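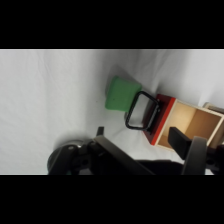 흰 천 위의 초록색 블록과 빨간 앞판 서랍. 그리퍼 손가락 하나가 서랍 입구 쪽에 걸려 있다.

2022년 10월 30일

서랍 과제 기록을 정리했다. 6월에 시작할 때 적어 둔 목표는 "작은 물건을 서랍에 넣고 닫기"였는데, 지금 다시 읽으니 한 줄에 동작이 너무 많이 들어 있다. 물체 찾기, 접근, 집기, 들기, 서랍 입구 맞추기, 놓기, 손 빼기, 손잡이 위치 다시 찾기, 닫기. 사람은 이것을 한 동작으로 센다. 기록표에서는 항목마다 칸이 따로 있어야 한다.

누적 시도는 오늘로 3,000회를 넘겼다. 원래 계획은 1,000회에서 중간 평가를 하고 과제를 바꾸는 것이었다. 바꾸지 않은 이유는 실패 유형이 수렴하지 않았기 때문이다. 파지 실패만 남을 줄 알았는데 파지는 비교적 일찍 안정되었고, 서랍과의 접촉에서 생기는 실패가 계속 새로운 형태로 나온다. 서랍 벽을 손가락 끝으로 미는 경우, 손잡이 고리에 손가락이 걸리는 경우, 놓은 뒤 손을 빼다가 서랍까지 끌고 나오는 경우. 셋 다 로그의 힘 값만으로는 구분이 잘 안 된다.

천이 문제를 키운다. 단단한 판 위에서는 서랍이 미끄러지는 방향이 대체로 일정하다. 천 위에서는 바닥이 같이 밀리면서 주름이 잡히고, 다음 시도는 그 주름에서 출발한다. 매번 펴면 조건은 통일되지만 그 순간부터 집안일 실험이 아니게 된다. 식탁보나 이불을 매번 펴 주는 사람이 있다면 물건도 그 사람이 치우면 된다. 그래서 천은 그대로 두고, 시작 상태를 사진으로만 남기기로 했다. 분석할 때 후회할 가능성은 있다.

오후에는 Vumolier 제어 프로그램의 접근 각도 설정을 다시 보았다. 서랍이 똑바로 놓여 있다고 가정한 값이 아직 한 곳에 남아 있었다. 서랍이 옆으로 누우면 입구의 방향이 달라지고 손잡이도 예상한 높이에 없다. 손목 카메라로 보면 빨간 면은 쉽게 잡히지만, 빨간 면을 찾았다는 사실이 입구가 어디인지를 알려 주지는 않는다. 안쪽 벽의 모서리까지 보여야 방향을 정할 수 있고, 그 정도로 가까이 가면 손가락 자체가 시야를 꽤 가린다. 가정값은 지웠다. 지운 뒤의 결과는 내일 이후에 본다.

색에 대한 메모. 초록색 블록은 흰 바탕에서 분리가 잘 된다. 너무 잘 된다. 실제 집의 물건은 바탕과 비슷한 색이 많고 반투명한 것도 있다. 물체 검출 수치가 좋게 나온 주간에 내가 좋아했던 것은 물체 색을 잘 고른 결과였을 수 있다. 다음 묶음에는 베이지색이나 회색 물체를 섞을 것. 검은 손잡이도 같은 검은색 계열의 그리퍼와 겹치면 경계가 애매해진다. 손잡이에 밝은 테이프를 감으면 해결되지만, 같은 논리로 온 집에 테이프를 감게 된다. 보류.

저녁에 Umine 쪽 공정 자료를 읽었다. 부품 상자를 선반에 넣는 작업을 자동화한 사례로, 교대당 300개를 처리한다고 되어 있다. 상자 규격은 하나, 선반 위치는 고정, 바닥은 평평하다. 이 조건이면 기계가 할 수 있다는 데 이견이 없다. 작업장 일은 사람이 미리 조건을 줄여 놓을 수 있고, 그 비용이 자료에는 설비비로 잡힌다. 집에서는 같은 비용을 잡을 항목이 없다. 사는 사람이 물건을 제자리에 두는 수고로 낸다.

그러므로 "기계가 정리를 할 수 있는가"라는 질문에 대한 현재의 내 답은 범위를 붙여야만 쓸 수 있다. 정해진 물체를 알려진 위치의 용기에 넣는 것은 가능. 용기가 움직이는 경우는 조건부. 용기가 넘어져 있고 바닥이 부드러운 경우는 아직 맡길 수 없음. 세 번째가 우리 집 거실에 해당한다. 양말 한 짝과 리모컨이 나온 상태에서 서랍을 반쯤 열어 두는 사람이 나이므로 이 판단에는 근거가 있다.

속도도 적어 둔다. 사람 손으로는 블록을 서랍에 넣는 데 3초면 충분하다. 로봇 쪽은 접근 속도를 올리면 접촉 때 서랍이 먼저 밀리고, 내리면 한 회가 지루할 만큼 길어진다. 느린 것 자체는 결함으로 치지 않기로 했다. 밤에 혼자 돌아가는 기계라면 느려도 된다. 다만 느리면서 중간에 사람을 부르는 기계는 곤란하고, 현재 상태가 거기에 가깝다. 개입 횟수를 성공률 옆 칸에 따로 적기 시작한 것은 잘한 일이다. 성공률만 보던 때에는 내가 서랍을 바로 세워 준 시도도 성공으로 들어가 있었다.

그 시도들을 다시 분류해야 한다. Sopacua 기록 양식에는 개입 칸이 없었으므로 영상으로 확인하는 수밖에 없다. 손이 화면에 들어온 구간만 찾으면 되니 어렵지는 않고 오래 걸린다. 이것도 자동화할 수 있을 것 같아 스크립트를 쓰다가, 한 시간 뒤에 그냥 눈으로 보는 편이 빠르겠다고 판단하고 닫았다.

남은 일.
서랍 방향 추정에서 안쪽 모서리를 쓰는 방식과 앞판만 쓰는 방식을 같은 시작 상태로 비교.
손을 뺄 때 손가락을 여는 폭을 줄여 볼 것. 입구 폭에 비해 지금은 여유가 적다.
천의 종류를 하나 더 추가. 두꺼운 것으로.
Lellulari에 손가락 끝 고무 재고 문의. 지난번 답장에는 납기가 없었다.

닫기 동작은 당분간 평가에서 뺀다. 옆으로 누운 서랍을 닫는다는 것이 무엇인지부터 정의가 필요하다. 수납장에 다시 끼우는 것까지 포함하면 별도의 과제가 되고, 포함하지 않으면 블록을 담은 상자를 바닥에 두고 끝내는 셈이 된다. 후자를 정리라고 부를지는 집마다 다르다. 우리 집 기준으로는 정리에 해당한다. 기록표에는 "넣기 완료"라고만 쓰고, 전원 내리고 퇴근.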